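The Biscuit Box Problem

Every household has a box of things that belong in no other box. Ours used to be a drawer, then two drawers, and by November it had spread to the windowsill, the fruit bowl and one of my boots. Readers of this newsletter have been writing in to ask how the great toy reduction is going (two readers, one of them my sister) so here is the progress report.

The rule came from Kalevi Laitinen, who runs the Small Spaces evenings at the Twal Centre and has the calm of a man whose children are grown up. One container, he told us. It sits in the room where people live, and whatever fits inside stays out. The rest goes in the cupboard for a month, and if no one has wept for it by then it goes to the swap shelf.

I asked which container he recommended. He said any. I then spent an entire evening looking at storage, because that is easier than tidying, and came very close to ordering a thing called the Bilby, a felt tub with ears, at a price I won't repeat in front of the children. The Orgate stacking crate was cheaper but arrives in 13 pieces. In the end we used a biscuit box, bright green, coconut milk flavour, with a picture of the biscuits on the front to remind us of what we no longer have.
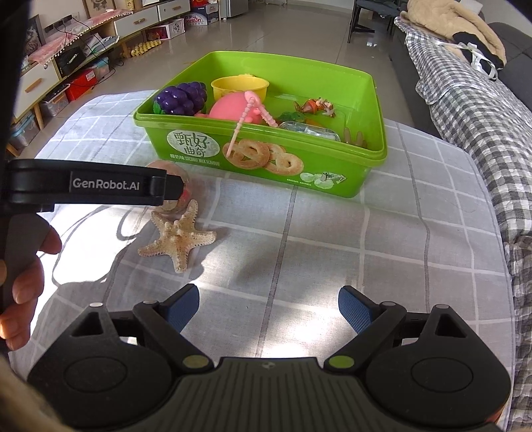

The starfish was the first argument. I have never considered it a toy. It is dried, it is knobbly, and it has been trodden on by every adult in this family at least once. The opposing view was that it is a friend. We put it to one side and moved on to the balls, where I expected an easier time and did not get it.

My mistake was to suggest that one ball is much like another. I was given a lecture on this. There are balls for throwing, balls for looking through and balls that must simply be near you while you eat toast. I gave way on all of them, which Kalevi says is normal in the first week.

The plastic grapes went in unopposed. They have no use that I can discover, they go with no other fruit we own, and they are the most popular object in the house.

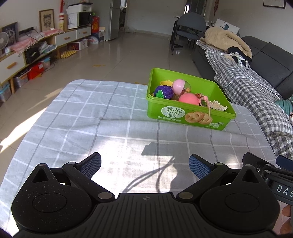 The biscuit box in its new career, grapes and all.

You will notice that the sofa has not been brought into the scheme. The sofa is for blankets, and for clothes that are neither clean enough to put away nor dirty enough to wash. Kalevi has a rule for that as well and I have asked him to keep it to himself until spring.

The swap shelf is by the back stairs at the Twal Centre and takes toys, books and small kitchen things. It already has 40 jigsaws, so please, no jigsaws. Felt tubs with ears will be accepted at any hour.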